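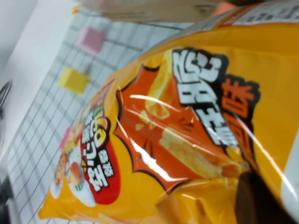 Yellow snack bag, starburst design

Storau Snack Sorting -- README

Storau is a picture collection all about putting snacks where they belong! Packages, reused shipping cartons, handwritten labels, and a tiled floor to spread out on. If you have ever stood in a storeroom wondering which box the chips go in, you will feel right at home.

What's in it

The May release has 196 short sorting sessions, split into 128 for everyday use and the rest held back for checking. Each session comes with a few stills and a plain text note saying which kind of snack was being sorted. The notes were written at Evside and checked a second time before release.

We love how much variety there is in ordinary snack packaging. Shiny film is the big one: it wrinkles, it throws glare across the lettering, and the same bag can look like a new product when it is tilted. Please don't throw out the shiny pictures -- they are some of the best ones in the set. 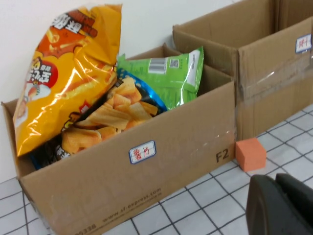

CATEGORY: 薯片 (potato chips)

The category name comes straight from the sticker on the front of the carton, handwritten in red. We kept the original characters in the notes and added English next to them. Anything else printed on a carton (the "F2" on this one, or the www.sf-express.com line along the bottom) is left out of the category field. Please go by the sticker!

Bags are allowed to stand up above the rim and lean on each other. A bag counts as sorted once it rests inside the right carton, even at a slant. See-through windows are a treat here, with all those ridged crisps on show, so there is an extra field called "contents_visible" with the values yes, partly, and no.

Floor and surroundings

Cartons stand on the floor, sometimes nearly touching. Small items that aren't snacks get the tag "other" and have no home carton. If an item is right up against a carton, it is still outside, and the note should say so.

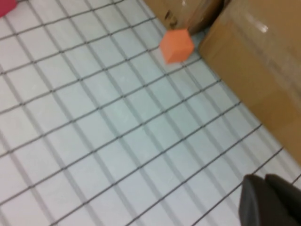

Orange cube beside the cartons, tagged "other"

Known gaps

- Small print on the bags is often too blurry to read. Leave the text field blank if you can't make it out.
- Tape glare on cartons is not marked separately yet.
- The Mwakalinga notes use "crisps" and ours use "chips". Both mean the same category.

Versions

1.1, 16 May 2026: fixed 90 notes with the wrong carton name, added "contents_visible".
1.0: first release, shared with Brodumetti only.

Corrections are very welcome, especially from anyone who knows their snack aisle better than we do. Send the session number and the line you would change.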